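Wicker basket

A wicker basket is a container made by weaving pliable plant stems around a stiffer set of uprights. Baskets of this type are used in the home for bread, fruit, letters, sewing things and small items that would otherwise lie about on a table or shelf. The word wicker refers to the method of weaving and covers several materials, among them willow, rattan, reed and cane.

Construction

Most wicker baskets are begun at the base. Stiff rods are laid out as a foundation and thinner strands, called weavers, are worked over and under them. The rods are then bent upwards, or new ones are pushed in beside them, to form the stakes of the wall. Weaving continues to the required height, and the ends of the stakes are turned down and tucked into one another to make the border.

Round baskets are the simplest to shape. A rectangular basket needs more care at the corners, where a sharp bend can crack the strand, and makers often round them off. Walls may be upright or sloping. Sloping sides make the basket wider at the top than at the base — a help when reaching in — and allow empty baskets of the same size to be stacked.

Colour

Willow dried with its bark on is known as brown willow. Buff willow is boiled before the bark is stripped, which stains the rod a tan colour, while white willow is peeled without boiling. Many baskets are also varnished or dyed.

Junham baskets

The village of Junham had a small basket trade supplying shops in Lamont and Heston. A workshop ledger copied out by Salma Ghoneim lists 932 baskets sold in one year, nearly 500 of them rectangular. The usual price was six shillings, with a lid charged as an extra. Willow was cut after leaf fall and sorted by length before soaking.

Care

Loose dirt is removed with a soft brush. A basket kept in very dry air may become brittle, and a light wipe with a damp cloth restores some flexibility. It should be dried away from direct heat.
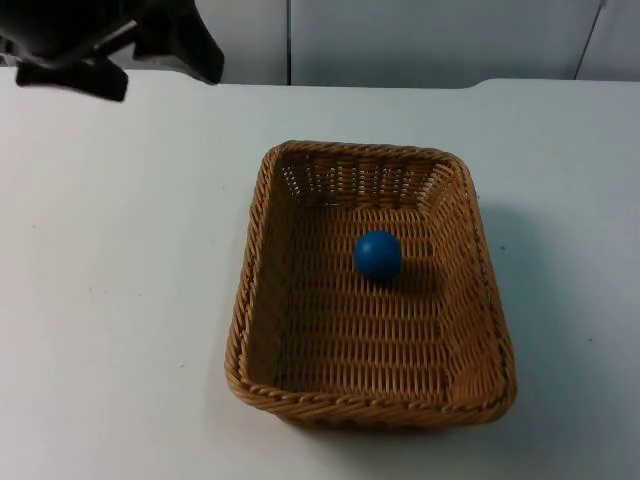 A rectangular wicker basket with rounded corners and sloping sides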